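Open day at the Sebastian house, Sotberg - notes before I forget them

Got there late. Parking was up the hill behind the grain store and the sign had blown over, so first thing I missed was the welcome and the opening psalm. Came in the side door during the second hymn, dripping. Celeste Quezada waved me into the back row and handed me a program with somebody else's name on it.

For anyone who hasn't heard of it: the Sebastian house is where the old Dernent congregation moved after they sold the church. They run a Bible school, a small library and a retreat floor with 7 rooms. Open day is once a year, in December. I have meant to go for 3 years.

The talk was on Proverbs 15, the soft answer verse. Celeste Zúñiga gave it. (Two Celestes, yes, not related, everyone there is used to it.) She was good - quick, no jokes to warm us up. Her point was that the verse sits in a chapter full of kitchens and tables and households, and we keep quoting it like it was written for arguments with strangers. Dinner of herbs where love is, verse 17. She wants us to read the two together. I wrote down "who do you eat with when you're mad at them" and underlined it twice. Still thinking about that one.

Then the library. 1,848 books, mostly given by families, the number is on a card by the door. Lots of commentaries, a whole shelf of mission letters, one hymnal with a burned corner from the Dernent fire. You can borrow by mail if you pay postage both ways. I asked about the Warix sermons and they do have them, typed, in three binders, but they don't leave the building. Read standing up for half an hour. The handwriting in the margins is better then the sermons in places.

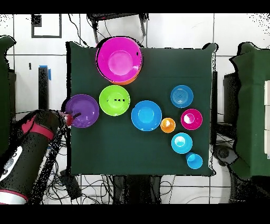

Verse 17 came up again in the discussion group after lunch, which is where I'd say the day really got going. A man across from me said hospitality is easy with people you like and the chapter knows it. A younger woman disagreed, said she finds it harder with family. Went back and forth, nobody cross. I kept coming back to the plain things in that verse, a table with a cloth on it, a green bowl, a purple one, nothing fancy, and how little Solomon seems to need to make the point. Stalled ox or herbs. We ran over by a lot.

Evening prayer at five, short, no sermon. 163 people signed the book according to Celeste Q., more than they had chairs for. Offering went to the roof. Soup again on the way out if you wanted it, I didn't stay, the road down to Sotberg ices early.

Would go again. Bring boots and a pencil, and get there before ten if you want to park by the door. Retreat rooms are booked thru spring but they keep a waiting list - write, don't call, the phone is in the hallway and noone hears it.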